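Slide 1: Sleeping in a cold house

Hi everybody, thanks for coming out! I'm Ladan Tabrizi, and I've heated my place with a wood stove (an old Jotel) for 17 winters. Tonight is about the bedroom, the room most people forget when they plan the heating.
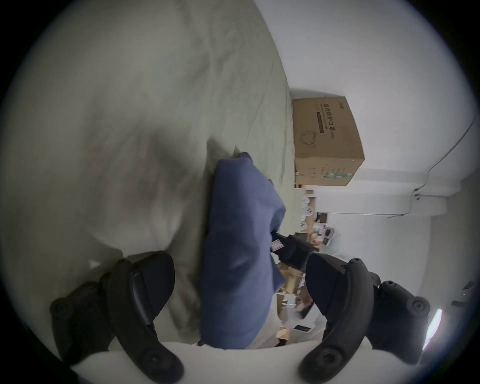

Slide 2: Where the warm air goes

Ask who sleeps with the door shut. Wait for hands!

The stove sits downstairs and my bed is up at the far end of the hall, so for years I just piled on blankets. Then Omid Shokri told me to set a small fan on the floor, blowing the cold air toward the stove, and the warm air comes back along the ceiling. I felt so silly, I'd had mine pointing the wrong way since December

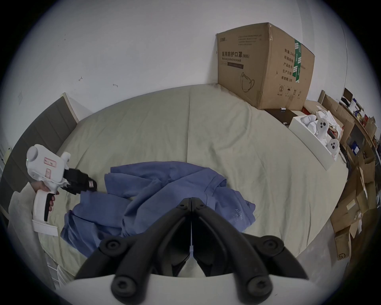 and my heating bill that month was 334 dollars, ouch. Anyway, the fan runs at 40 percent and I can sleep through it.

Slide 3: Bedding

Layers, layers, layers. Two thin ones beat one heavy one for me (Behrouz will argue, let him).

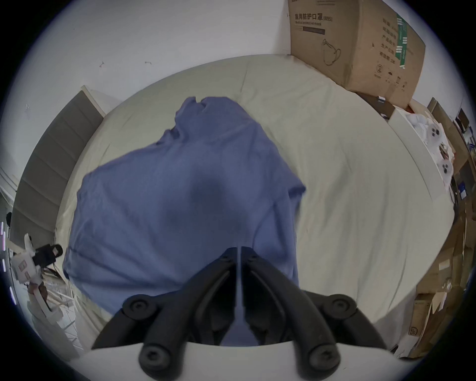
Blue cloth on the bed

Pass the Fumis brochure around, then questions.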